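Ticket 1304: Start-state check rejects valid scenes in two-arm tabletop set
Project: Weltimo simulated scenes
Rule set: Dasden start-state rules
Reported by: Saulius Butkienė
Assigned to: Reet Luik
Status: Resolved, one follow-up open
Priority: Normal

Original report

The start-state check in Weltimo is marking scenes as failed with the message "arm out of view, left". It happens on the two-arm table layout only. The single-arm layouts pass with the same build and the same rule file.

A failed start state blocks the episode from being saved. The nightly batch is set to 2000 episodes and stopped with an empty output folder. I restarted it once with a new random seed and got the same result. The rule file has not been edited since December.

Expected: a scene passes if it meets the Dasden text.
Actual: a scene fails although, as far as I can tell, it meets the Dasden text.

Log attached. Relevant lines:

start_state: objects_at_rest ... pass
start_state: grippers_open ... pass
start_state: grippers_empty ... pass
start_state: arm_in_view (right) ... pass
start_state: arm_in_view (left) ... FAIL
episode discarded

Reet Luik, 9:20

Picked up. Please confirm two things: which overview camera the batch uses, and whether anyone has changed the home pose of the left arm. The message you quote can come from either.

Saulius Butkienė, 9:45

Overview camera is the default for the table layout. Home poses come from the shared file and match the copy on the Zotinbridge server. I compared them line by line.

Reet Luik, 10:30

Reproduced on my machine with the default camera. First suspicion was object placement, so I ruled that out by loading the layout with no loose objects. Same failure. Then I moved the camera back until all of the left arm was in view, and the check passed. I do not want to ship that as the fix. The small objects become too small for the labeling step, and the camera position is fixed by the project agreement with Weltimo users.

For reference, the rule as written in the Dasden document:

"At the start of an episode, the gripper of each arm shall be visible in the overview camera, open, and holding nothing. Loose objects shall be at rest and shall not touch either gripper."

The rule says gripper. It makes no mention of the rest of the arm. The default overview of the table layout, with both arms at home pose: the left arm leaves the view at the top and its gripper comes back in at the upper left, fingers apart. The right gripper hangs open over the right rear part of the table.
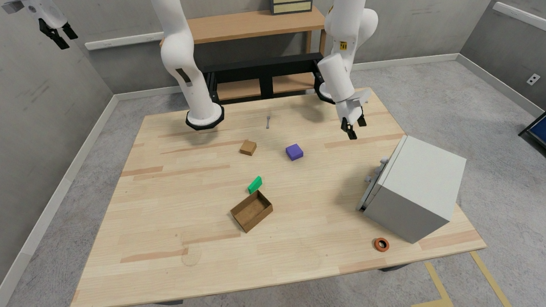
Cause

Reet Luik, 11:15

The check does not do what the rule says. In the code, arm_in_view projects the center of every link to the camera and fails if any one of them lands outside the image. On the left arm, the upper links land above the top edge at home pose, so the check fails every time, whatever is on the table.

The name of the check hid the problem. It was written for the single-arm layouts, where the camera is farther away and "every link" and "the gripper" give the same answer. When the table layout was added, the check was carried over and the rule text was not read again.

Urmas Priedītis, 11:40

I wrote that check. Testing all links was meant as the stricter reading. I agree it is wrong here. A check must not be stricter than the rule it reports against, or the people reading the log will go looking for a fault in the scene. If we want a stricter rule, it goes into the Dasden text first and the code follows.

One caution before you change it. Do not reduce the test to the wrist center. A wrist can be inside the image while the fingertips are outside, and the rule would then be broken without a message.

Reet Luik, 13:05

Understood. Proposed change:

1. Rename arm_in_view to gripper_in_view.
2. Test the wrist and both fingertips of each gripper. All must land inside the image.
3. Quote the rule text in the failure message, and name the point that failed.
4. Leave objects_at_rest, grippers_open and grippers_empty as they are.
5. Add the table layout at home pose as a regression test, and a second test with the left gripper moved up out of view, which must fail.

Margus Grigaitė, 13:30

Approved with one addition. "Visible" in the rule can be read in two ways: inside the image, or inside the image and not hidden by something else. Your change covers the first. On the table layout the cabinet is tall enough that a gripper lowered behind it could be hidden from this camera. This does not matter at home pose, but some tasks start from other poses. Please open a follow-up so the wording gets settled, and do not guess in the code.

Test results

Reet Luik, 15:50

Change built and run on the table layout with the default camera and shared home poses. Ran 600 start states with random object placement. No failures from gripper_in_view. The raised-gripper test fails as required, and the message names the left fingertips. Single-arm layouts rerun with no change in result.

Saulius, please pull the new build and restart the batch. Clear the output folder first, because the discarded runs leave empty index files and the loader will count them.

Saulius Butkienė, 16:25

Index files cleared, batch restarted. Episodes are being saved. Will report when the run is complete.

Saulius Butkienė, next morning

Run complete. Almost 2000 episodes saved. The rest were discarded by objects_at_rest, with a block still sliding at the first step, and I consider those correct rejections. No objection to closing.

Follow-up

Owner: Albane Pruvost
Item: Define "visible" in the Dasden start-state rule, with or without occlusion. Until the text is changed, gripper_in_view tests image bounds only, and the batch report must say so in its header line.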